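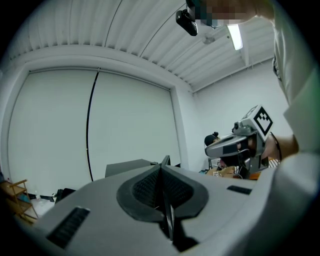

My Day in Small Claims Court

By Aisling Ó Conaill
10/25/19

I had been inside a courthouse exactly once before this summer, and that was to get out of jury duty because I had strep. So when my old landlord kept my security deposit and my sister told me to "just sue him," I laughed at her and ate another piece of her birthday cake. Sue him! With what? I own one blazer.

Two months later I was standing in the hallway outside Courtroom B in Ledberg, holding a folder so fat I'd put a rubber band around it, and wearing the blazer.

The fight was over a one-bedroom on Bovberg Street that I'd rented for three years. I moved out at the end of my lease, scrubbed the oven (on my knees, with a putty knife, for an entire evening) and handed my keys to the manager at Pumodier Rentals. Then I waited for my check. What I got was a letter saying they were keeping the whole deposit for "cleaning, paint and general restoration." There was no list and there were no receipts. The letter wasn't even signed, and they'd spelled my name with a W in it.

I called and left messages. I was very polite in the first four.

The letter that comes before the lawsuit

My friend Senan Fahy used to work the front counter at a clerk's office, and he's the one who told me to stop calling and start writing. What I needed was a demand letter, and I'd pictured something with a gold seal on it. Mine was one page. I said who I was, where I'd lived, what I'd paid, what they owed me and the day I wanted it by. I said that if I didn't have it by then I would file in small claims court. That was the whole thing.

My first draft was two and a half pages and used the word "vultures." Senan crossed out nearly all of it and asked me to picture a tired judge reading it out loud. I still think vultures was fair, but I took it out.

I mailed the letter certified, so somebody had to sign for it, and I stapled the little green card to my copy when it came back. Then I waited some more. The deadline went by without a word, so in July I went down to the courthouse on my lunch break.

Filling out the form

The form is called a statement of claim where I live. Other places call it a complaint or a petition, and the rules on deposits change a lot from state to state, so please look up your own before you copy anything I did. Mine had boxes for my name, the other side's name, the amount and a short reason. There were six lines for the reason. Six! I'd been composing my speech in the shower for weeks.

Here's where I messed up. I wrote "Pumodier Rentals" as the defendant because that was the name on the sign and on all their letters. The clerk, who had a fan clipped to her monitor and was clearly having a long day, asked me if that was the legal name of the business. I had no idea. She told me she couldn't give legal advice (they say this a lot, and they mean it) but that I could look the company up in the state's business records from the computer by the window. So I did, and the real owner was an LLC with a completely different name. If I'd sued the sign, I might have won a very nice piece of paper and had nothing to collect on.

The filing fee was $60. Having the papers served by the sheriff's office was another $33. I asked for both of those back in my claim, and I kept the receipts in a sandwich bag so I wouldn't lose them in my purse, where receipts go to die.

What I put in the folder

I went a little overboard. The lease went in first, then the move-in checklist, then my canceled deposit check, the demand letter, the green card and every text message I could print. I'd taken 80 photos the morning I moved out, and I wanted to bring every single one of them. Senan talked me down to a dozen, with the room and the day written on the back of each.

I made three sets of everything - one for me, one for the judge and one for the other side. I'm so glad I did, because the judge asked for hers about ten seconds after I sat down.

I also brought a witness. Áine Ní Chonaill lived across the hall and had walked through the apartment with me right before I turned in my keys, mainly because I'd promised her my floor lamp. You can ask a witness to write a statement, but some judges want the person in the room where the other side can ask questions, so Áine swapped a shift and came. She got lunch out of it too.

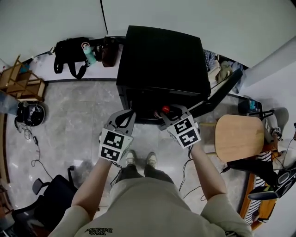 The hearing itself

Nothing on TV gets you ready for how many people there are. Everyone on the morning list shows up at the same time, and you all sit on benches listening to each other's business. Before me there was a dispute over a fence, then one over a wedding cake, and then a man named Tadhg Ó Dálaigh who wanted his money back for a transmission and had brought part of it with him in a bucket.

When they called us, I stood up too fast and dropped my pen. The property manager was across from me with a single sheet of paper. The judge asked me what happened, and I started at the beginning, the real beginning, with how I found the apartment. She held up a hand and said, very kindly, "Start with the day you moved out." So if you remember one thing from this article, make it that. Start with the money and the day it should have been paid.

I talked for maybe three minutes. Áine talked for one. Then the judge asked the manager for his receipts, and he said they were with the bookkeeper. She asked for photos of the damage. He said the painter had those. She wrote something down and I tried to have no expression on my face at all, which is hard with my face.

He did have one fair point. I had left a bookshelf bolted to the bedroom wall, and it cost them $135 to take it down and patch the holes. I'd forgotten about that bookshelf completely! I said so, and the judge thanked me and took it off my total. I got the rest, plus my filing and service fees.

And then you have to collect

The court doesn't hand you a check on the way out. You get a judgment, the other side gets some time to appeal or pay, and if they do neither you're back at the counter for more forms. The clerk gave me a packet about liens and bank garnishments, and I read it on the bus with my stomach in a knot. In the end I didn't need it. I mailed a copy of the judgment with a short note and my new address, and the check came a few weeks later in a plain envelope. Still no W-free version of my name, but the bank took it.

There was one last form, and I almost skipped it. Once you've been paid, you file a notice telling the court the judgment is satisfied. Mine was half a page and the same clerk stamped it, fan still going. I took my copy home and put it in the folder with everything else, and the folder is in the closet behind the vacuum, next to the putty knife.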